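Marina Karamanlidis
Takeaway cup lids, a thread. I look after the drinks station for a shared office and have spent most of September on lids. Notes for anyone ordering.

1/ A paper cup and its lid are two products. They are often sold by two suppliers, and the size printed on the carton is the volume of the cup, which tells you very little about the fit. Ask for the outside diameter of the rolled rim.

2/ We had cups from Sistell and lids from Tostier. Both cartons said "regular". The lids went on with a push and came off with a squeeze. One carton, 100 lids, all useless to us. They went back.

3/ Domed versus flat. A flat lid stacks tighter in the cupboard. A domed one leaves headroom for foam and gives your upper lip somewhere to go. We pour mostly milk coffee, so domed.

4/ White on white. Moulded lettering next to the spout is hard to read in the same matte plastic. If you need to tell decaf from regular, use a marker on the cup wall.

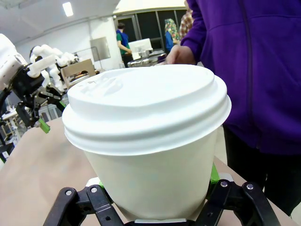
5/ Seating the lid. Start at the side opposite the spout, then run both thumbs around the rim to meet at the front. Pressing on the centre of the dome flexes it and can leave one side riding high.

6/ Keep the spout away from the cup's side seam. The seam makes a small step in the rolled rim, and that's where drips start. Quarter turn off is plenty.

7/ Hold the cup low on the wall while you do it – squeezing near the top turns the rim into an oval and the lid won't find the groove.

8/ Storage: lids dome down, in the sleeve, sleeve folded shut. Asanka Pathirana had ours loose in a drawer under the grinder. Coffee dust gets into the rim channel and the seal suffers.

9/ Current order is Drurow cups with Drurow lids, 200 of each. Costs a bit more than mixing. No leaks reported so far.

10/ Mizanur Mollah asked about fibre lids. Samples are on the way, will add to this thread when I've tried them with something hot.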